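Automation in a Sample Kitchen: What Changes for the Staff

Project report, Work and Technology seminar
Nabila Salem and Ignacio Tran
April 19, 2022

1. Background

Hevik makes small kitchen appliances, mostly toaster ovens and hot plates, and sells them through other companies' catalogs. Before a model goes out it spends several weeks in the test kitchen at the Kornport site. Doors are opened and closed, racks are pulled out and pushed in, and bread is toasted and compared with a color card. Until last year all of this was done by hand.

The kitchen now has two robot arms, which the staff call the left arm and the right arm. They handle the door and rack work. People still do the toasting, the color card, the cleaning and all the writing up. We wanted to know what this division has meant for the people who work there. We did not try to find out whether the arms are a good investment, and the company did not give us cost figures.

2. How we did the study

We visited the kitchen on 3 days and stayed for a full shift each time. We sat at the end of the bench and took notes. We also interviewed four people, each for half an hour or a little longer: Shirley Kowalchuk, who runs the kitchen, two testers who asked us not to use their names, and Kenza Ait Ali, who sets up the arms. The kitchen has 11 employees in all, so our interviews cover only part of the group. The night shift was not included. We tried to arrange a visit in the evening but could not get badges in time.

3. The work before

A door test used to take one tester most of a morning. The tester sat in front of the oven, opened the door all the way, closed it, and made a mark on a sheet after every ten. One of the testers told us she listened to the radio and did not mind it for the first hour. After that her wrist hurt. A standard run was 770 openings, split over several days, and people swapped places when they were tired. The swapping was never written down, and Kowalchuk said this was a problem when two runs of the same model came out differently. Some people pull harder than others.

The testers also used this time to talk. Two people doing door tests side by side could have a conversation, and new employees learned a lot this way. Both testers brought this up without being asked.

4. The work now

Setting up a run takes about as long as it did to do the first part of one by hand. The oven is clamped down, the arm is moved slowly through the door movement, and the person at the keyboard corrects the path until the gripper no longer scrapes or slips. Ait Ali does this for new models. For models the kitchen has tested before, the testers load a saved path and check the first few openings themselves.

Once a run is going, one person watches both arms. In practice this person also does other work - usually the color card - and looks up when the sound changes. Stops are common. On our second visit we wrote down each stop during one shift, and most of them were cleared in under a minute by pushing the oven back into position or restarting the movement. The rest needed Ait Ali.

Rack work is harder than door work. The rods are thin, and the gripper has to come in straight over the lowered door without leaning on the glass. During our visits rack runs were always watched by someone sitting next to them.

5. What the staff say

Nobody we interviewed wanted to go back to doing the door tests by hand. The sore wrists came up every time. The opinions were more mixed about what replaced it. One tester said her day is now "in pieces", because she is called over to the arms while she is in the middle of something else. The other liked the variety and has started learning to correct the paths herself.

Both testers said it is not clear who is responsible when a run goes wrong. If the arm bends a hinge, the report still carries the name of the tester on duty. Kowalchuk agreed that the form is out of date and said a new one is planned for May.

There is also the question of training. A new employee used to start on door tests and learn the ovens that way. Now a new employee starts with cleaning and the color card, and may work for weeks before handling a door mechanism. Kowalchuk has begun giving each new person a short run of 30 openings by hand, with an older tester next to them.

No one has lost a job since the arms came in. One position was left open after a retirement - the testers see this as a result of the arms, the company says it was decided earlier. We could not check either statement.

6. Discussion

The heavy repeated work went away and was replaced by watching, clearing stops and setting up. This matches what we read in the seminar about other workplaces. We had expected more worry about jobs and found more talk about interruptions and about whose name goes on the form.

Our main suggestion is that path correction be taught to every tester who wants it. At present the kitchen waits when Ait Ali is out, and on our third visit the right arm stood still until after lunch for this reason. We would also suggest that the person watching the arms be given only work that can be put down at any moment.

We thank the kitchen staff for their time and Dalia Badawi for reading the first draft.
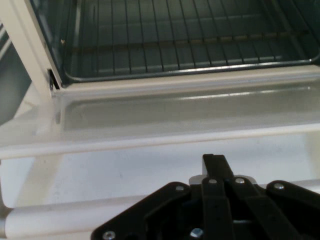

Figure 1. Gripper in front of a toaster oven with the door open and the rack empty.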